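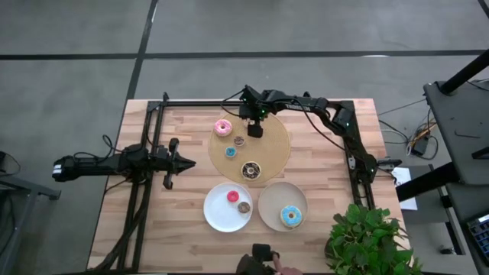
Tultton Community Catering has issued revised guidance on the serving of doughnuts at public events, effective from April. The main points are set out in this thread.

Doughnuts are to be sorted by size before guests are served. Small and large doughnuts should be placed on separate plates. Each serving table should have 2 plates for this purpose.

A woven placemat may be used to hold doughnuts awaiting sorting. Placemats should be lined if the frosting is fresh, and shaken out at the end of each sitting.

Frosted doughnuts should be set down with the frosting facing upwards and should not be stacked. Colours and toppings may be mixed on one plate, provided that the sizes are kept apart.

Magnus Shearer, Head of Catering, said: "Guests have asked for a clear choice between a small and a large portion. Separate plates meet that request at very little cost."

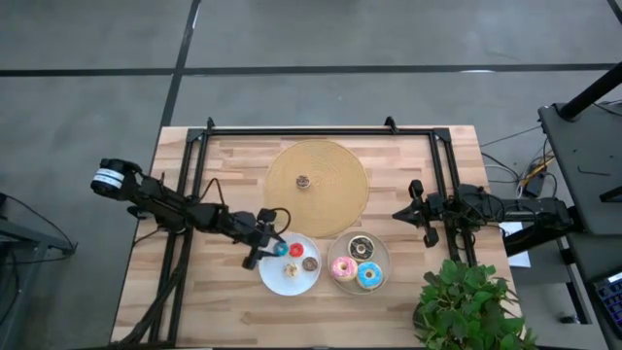
Should chocolate doughnuts have a plate of their own?
Chocolate doughnuts follow the same rule as all others and are placed according to size.

Allergen cards must be displayed beside every plate. Replacement cards are available from Zewditu Negash at the Kikura Hall office until 5 pm.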